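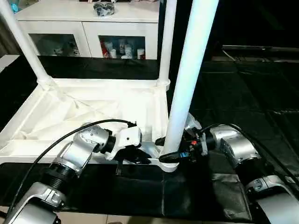
Bimanual leg insertion, force stop on leg three
Reading time: 4 minutes

**Ikonen**
Two-arm cell, plastic stool with push-in legs. The left arm holds the base, the right arm inserts. The first two legs usually seat. On the third, the right arm trips its force limit partway in and goes to protective stop while the gripper stays closed. The leg is then wedged at an angle and the base is under load from both sides.

Logs cover 213 insertion attempts since April. Nearly all the stops are on leg three. Controller is a Tiltum, current firmware. I've recalibrated the wrist sensor twice with no change in the pattern.

What I've ruled out so far:
- payload setting on the right arm
- tool center point (checked against a pin)
- part variation, at least within one carton

The base rests on black padding, unclamped, with the left gripper on it and the remaining leg lying beside it. 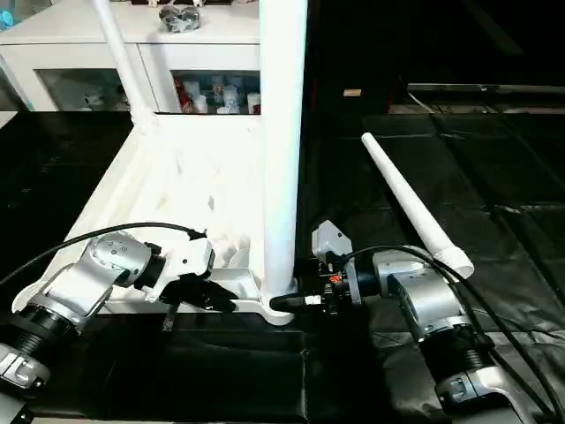
**Himosell**
Your padding is the first suspect. Push down on a corner and the base sinks there, so the socket axis tilts away from where you taught it. Two legs in, you also have weight up high pulling it over. Put a hard plate under it and run the same program before you touch anything else.

**Ikonen**
Tried a plate for one shift. Fewer stops, but still there. The base also slid on the plate, so I can't call it a clean test.

**Weker_line2**
I don't agree that it's the padding. A soft support gives you some compliance for free, and people pay for that. What trips the limit is grip slip. The fingers hold a tapered tube near its narrow end, so squeezing it pushes the tube along its own axis. You set the grip, the tube creeps, and the insertion depth in your program is now wrong. Look at the finger position right before contact and again at the stop.

**Ikonen**
Checked. Finger opening changes by 3 mm between contact and stop, so something is moving. The wrist view is the only one that gets close enough to the joint to be any use, and the fingers hide part of it.

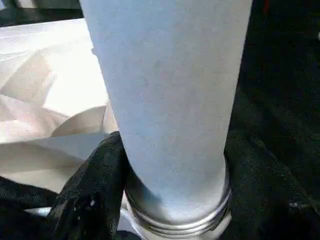
I can't tell from that whether the tube slid or rotated. I'll put a marker line on the next batch of legs and compare.

**Himosell**
Either would fit a tilted socket too. If the socket leans, the tube cocks and the fingers open. You haven't separated cause from effect.

**Weker_line2**
Fair. Then mark both the leg and the base.

**Ikonen**
Separate question, and the one that worries me more. After the stop, our operator reached in to pull the leg free. The arm was in protective stop, not powered down. When the leg came loose, the left arm moved a short distance. No injury. The limit on that arm is set above 2000 N/m stiffness in hold mode, and I assume it was springing back to its setpoint.

**Himosell**
That's a stored energy problem and it comes before the insertion problem. Stop running until you have a written recovery procedure. You had one arm stopped and the other still holding position against it.

**Ikonen**
Agreed, the cell is off for now. Draft below, comments welcome.

Recovery after a force stop, draft 2

1. Press the emergency stop. Don't rely on the protective stop. Confirm that both arms show drives off.
2. Keep hands out from between the two grippers. Look at what each one is holding, and check where the spare legs are lying before you lean over the table.

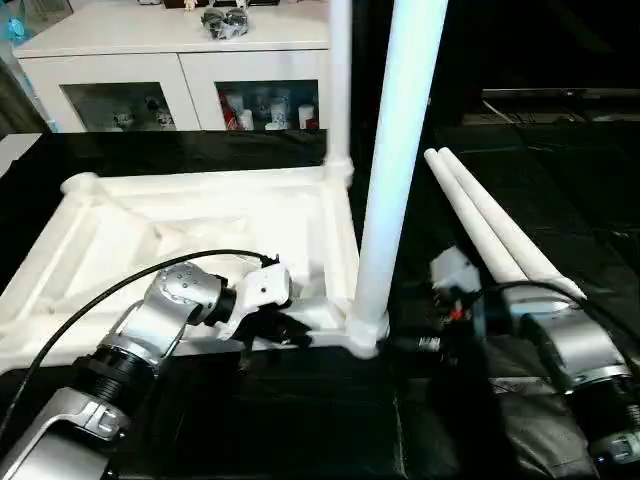
3. Release the left gripper by its manual override, standing to the side of the arm.
4. Release the right gripper the same way. Pull the leg out along its own axis and scrap it if the end is marked.

**Weker_line2**
I'd swap 3 and 4. With the left gripper released first, the right one is still holding the wedged leg and the whole base can swing.

**Himosell**
Depends which one carries the load. Link the two stops as well, so a trip on one arm takes the other out of hold mode. On the Tiltum that's a safety output on one controller wired to an input on the other.

**Ikonen**
Swapped in draft 3. The stops were only linked in software, so I'm wiring them this week. Will post marker results once the cell is cleared to run.

Last updated June 2020
Contact | Copyright Tiltum Users Board | Back to top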